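Reusing small cardboard boxes that have seen better days

Posted by Roos Van Acker, November 22, 2019

I sell secondhand bits and pieces online and I'm too cheap to buy new boxes, so I keep every one that comes through the door. There are 193 of them in the closet now. Which are fit to go out again, and which am I just fond of? Some have torn flaps, some have a dent or two, and one from Lelau smells like soup. I also need a way to pack without losing the scissors every time.

Stijn Martens

Press the sides in with your hands. If the box pushes back, use it. If it folds like a lawn chair, recycle it. A torn flap can be taped – a split down a corner can't, or it can, but I wouldn't put a teapot in it. Peel off old labels, or your parcel goes home to Smits. The soup box has to go.

As for the scissors, use a long table. Boxes up front, everything else in a row at the back, and put things back in the row. Mine go by the window. 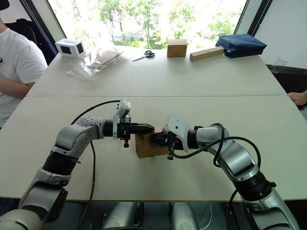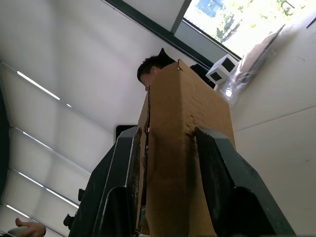
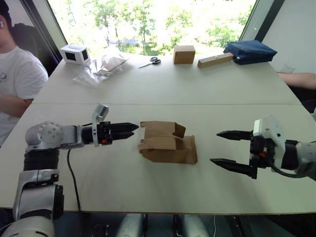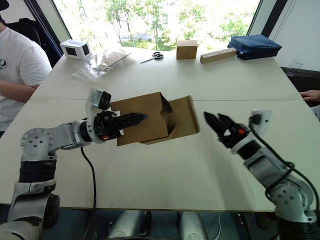
Cardboard boxes in all four of these, a paper bag on the near part of the table in the third, scissors at the back in the first, third and fourth.

Witska

Just buy new ones. I got 200 from Grodov and still have most of them, in the hallway, where the bike used to be.

Related: Can you mail something in a paper bag? (14 replies)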